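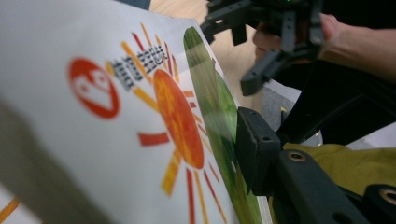 Teaching the Grip: A Student Club and Its Reading Corner Problem

The task sheet for the Paranen Robotics Club's current project fits on one page. Pick up a thin item from a table. Put it where it belongs. Do not bend it, scuff it or drop it. Items include picture books, plastic sleeves, folders and printed boards. The club has been working on the first line since July.

The project is called Skerkix, a name left over from an earlier line-following robot whose wheels now hold a door open. Its aim is to produce a set of recorded demonstrations good enough to train a small policy for handling books and flat goods. Members do the demonstrations themselves, with hand-held grippers that carry a camera. One operator may work alone, or two may work with a gripper each. The operator's hand supplies the motion, and the camera records what the fingers were facing when the motion was made.

Rafia Rana, who runs the club, keeps the rules for a session short. A session lasts 60 minutes. Operators swap at the halfway point. A demonstration begins with the fingers open and ends with the fingers open, and anything that goes wrong in between stays in the log with a tag.

"Students want to delete the bad ones," Rana says. "I tell them the bad ones are where we learn what the table is doing to us."

The log stood at 1,111 demonstrations when I visited. Each entry has an item code, an operator's initials, a start position and a result. There are five result codes. The most used, after plain success, is S, for slip. The least used is T, for table, meaning that a fingertip struck the surface hard enough to stop the attempt.

Thin things are difficult for reasons that members can recite in their sleep. A block offers two vertical faces, and a parallel gripper closes on them. A book lying flat offers an edge the thickness of its boards and a great deal of width, often more than the fingers can span. The operator has to slide it to the table's edge, tip it, or take it by a corner. Each of these is a different motion, and a policy trained on a mixture of all of them tends to do half of one and half of another.

The club settled this by vote. Corner grasps were dropped first, as they put too much load on a cover. Tipping survived for plastic folders, which flex. Hardcovers get the two-finger approach, one pad on either side, with the book turned on the table until its narrow dimension lines up with the opening. The turn is recorded as part of the demonstration.

Gloss is the other complaint. A laminated cover under ceiling lights returns a white streak that moves whenever the camera moves. A translucent sleeve is worse: the printed colors behind it come through, and an early model called Bugti treated the sleeve and the sheet behind it as one object. It would close well past the plastic. The students relabeled that part of the set by hand over two weeks, marking only the edge of the sleeve, and the fault became less frequent. It has not gone away.

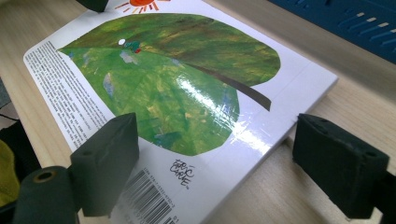 Picture books were chosen in part because they vary so much. Trim sizes follow no standard, covers run from nearly blank to fully painted, and the back is often as busy as the front. For a vision model that is useful variety. A club member working on the detector found that it had learned to look for barcodes as a sign of "back cover, bottom," which worked until someone put a cereal box on the table.

Finger pads have their own section in the build notes. Bare printed fingers marked the covers. Foam held better and left the lamination alone, but foam compresses, and the logged finger width no longer equals the thickness of the item. The club now measures each pad pair before a session and writes the offset at the top of the log. Pads are replaced when the difference between left and right exceeds 2 millimeters.

The grippers are club-built, on frames the members print and fit with brass threaded inserts. Screws driven straight into plastic lasted a month. Inserts take longer to set -- one crooked insert means reprinting the plate -- but the fingers can be changed repeatedly without stripping the hole.

Next term the recordings go to Julari, the club's fixed arm, which has so far been used for stacking cups. Its wrist mount accepts the same finger frame, so the camera should see the pads in the same place as it did in the hand. Rana expects the first runs to be slow. The arm will start on folders, with hardcovers to follow once the pad offset is handled in software.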